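Wusora says its new Dursun trailer wiring kit will fix "almost any" dead light circuit
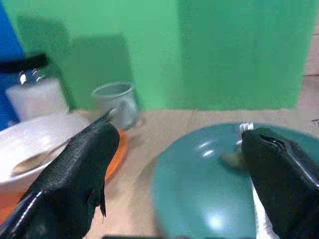 Wusora has put a new trailer wiring repair kit on sale, and the claims on the lid are bigger than the case. The Dursun kit costs $229 and is meant for farm and utility trailers with 12-volt lighting. It holds heat-shrink butt splices, ring terminals, a spool of 14-gauge wire, a ratcheting crimper and a printed color chart. The small parts come in one bag with no dividers, so plan on sorting them before you start. A big round plate like the teal one at the top of this page would do the job, and you would think a divided tray could have been squeezed into the price. Wusora calls the packaging "field ready." We would call it a bag.

The company's main selling point is that the splices seal themselves. The sleeve shrinks, a ring of glue melts inside it, and water is supposed to stay out for the life of the trailer. That may be so. The product sheet says the splices passed a salt spray test, but it does not say how long the test ran, what current was going through the wire, or whether anybody tugged on the joint afterward. We asked for the full results in May and were sent the product sheet again.

Bratlow, the parts chain, has the kit in its Rumside store and lists it online under stock number 2941. The counter display there says it will repair "almost any" dead light circuit. A lot of trailer light trouble comes down to a bad ground, and the kit has nothing in it for cleaning one up. There's no wire brush and no dielectric grease. There is no test light either, which means you are left guessing which wire to cut into.
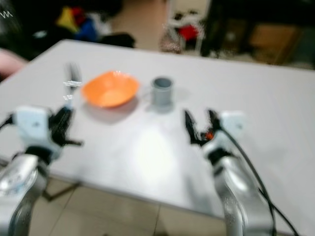
One reader in Rumside wrote in to say we were being too hard on it. He bought the kit in April, redid the tail lights on a stock trailer with it, and has had no trouble yet. The crimper alone was worth a good part of the money, he said, and he would rather have everything in one case than make three trips to the store. He did add that he used his own test light.

Fair enough, and the crimper does seem to be the best thing in the case. It will not let go until the jaws have closed all the way, so it is hard to make a weak crimp with it. But a couple of months on one trailer doesn't tell us much about how a splice holds up through a winter of road salt, and Wusora is asking people to take that part on trust.

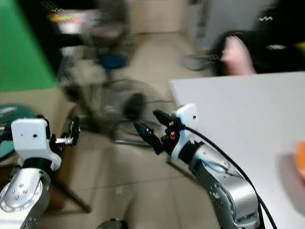

Then there is the warranty. It runs for 12 months and covers "defects in components," with the crimper included. It does not cover a joint that leaks after it has been installed, and that is the very thing the kit is sold to prevent. Refill packs are promised for June, though no prices have been given, and until they arrive anyone who runs out of splices will be buying another maker's. Bratlow says it will take back unopened kits at any store. Once the bag is open, the kit is yours.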